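衣替えで見つけた水色デニム、今年もまだはきます!

10月に入って朝の空気がすっかり変わったので、やっと重い腰を上げて衣替えを始めました。クローゼットの上の段から夏物の箱を下ろして、冬物と入れ替えて、ついでに一枚ずつ状態を見ていく。毎年やるたびに面倒だなあと思うのに、始めてしまうと楽しくて、昨日は気がついたら夜の12時を過ぎていました。

今回いちばんうれしかったのは、七分丈のデニムパンツとの再会です。Dromsideという海沿いの町に住んでいたころ、駅裏のFlergateという小さな古着屋で買ったもの。店主のDayana Navaさんが「あなた、絶対ウエストがゴムのほうがいいわよ」とすすめてくれて、試着室から出た瞬間に決めました。あのころは自転車で坂を上り下りする毎日だったので、座っても漕いでもおなかが苦しくないのが本当にありがたかった!

で、久しぶりに白い台の上に広げてみたら、色落ちがすごくいいんですよ。

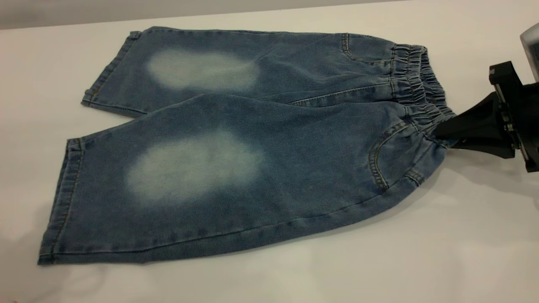
七分丈デニム。両脚の白っぽいところがお気に入り。

左右の脚にひとつずつ、ふわっと白く抜けたところがあって、まわりの青に向かってだんだんぼやけていく感じ。空に薄い雲が浮かんでいるみたいで、もうずっと眺めていられます。買ったときの色がどんなだったか、正直もう覚えていません。最初からこういう加工だったのか、私の膝がここまで育てたのか……。昔の写真を探したのですが、どれも上半身しか写っていなくて謎のままです。

裾のほうは白いところより少し濃い青で、そこに茶色っぽい金色のステッチが入っています。このステッチの色がまた好きで!生地が水色寄りだから、糸の温かい色がちょうどよく効くんですよね。白い糸だったらたぶん買っていなかったと思います。細かい話ですみません、でもデニム好きの人にはわかってもらえるはず。

それからウエスト。細かいギャザーがぎゅっと寄っていて、たたむときにここだけもこもこするのが昔からの悩みでした。以前は縦半分に折ってから三つ折りにしていたのですが、重ねるとウエスト側だけ高くなって、上に置いた服が必ず滑り落ちるんです。今年はくるくる巻いてみることにしました。ウエスト側から裾に向かって巻いていくと、厚いところが芯になって、意外ときれいな筒になります。裾側から巻くのも試したけれど、最後にゴムの部分がぽこっと開いてしまって、私にはウエストからのほうが合っていました。

巻いたものは、Nurierの布箱に立てて並べています。ボトムスばかりで13本。上からのぞくと全部の色が見えて、濃紺、グレー、水色と並んでいるのがかわいい。ちなみにこの箱、2個買ったうちのひとつは早々に毛糸入れになってしまいました。もうひとつ欲しいけれど、置き場所がないので我慢です。

洗濯は、裏返して、弱水流で、陰干し。これだけは守っています。前に別のデニムを裏返さずに洗って、変な縦すじをつけてしまったことがあって、それ以来ネットにも入れるようになりました。ゴムの部分は乾きにくいので、筒のかたちに広げて干すと早いです。

さて、10月に七分丈って寒くない?と言われそうですが、はきますよ、まだ!くるぶしの上まである厚手の靴下に革の短いブーツを合わせて、上はざっくりした生成りのセーター。水色のデニムって夏のイメージが強いけれど、生成りや焦げ茶と合わせると急に秋らしくなるので、持っている人はぜひ試してみてほしいです。昼間に近所を歩くくらいなら十分あたたかい。

そんなわけで、このデニムだけは布箱に入れず、玄関に近いほうの棚に置くことにしました。明日はこれをはいて、Ebrahimiのパン屋さんまで歩いてきます。くるみパン、残っているといいな。

残りの夏物はワンピースとシャツがひと山。アイロンをかけてからしまうか、来年の自分に任せるか、まだ迷っています。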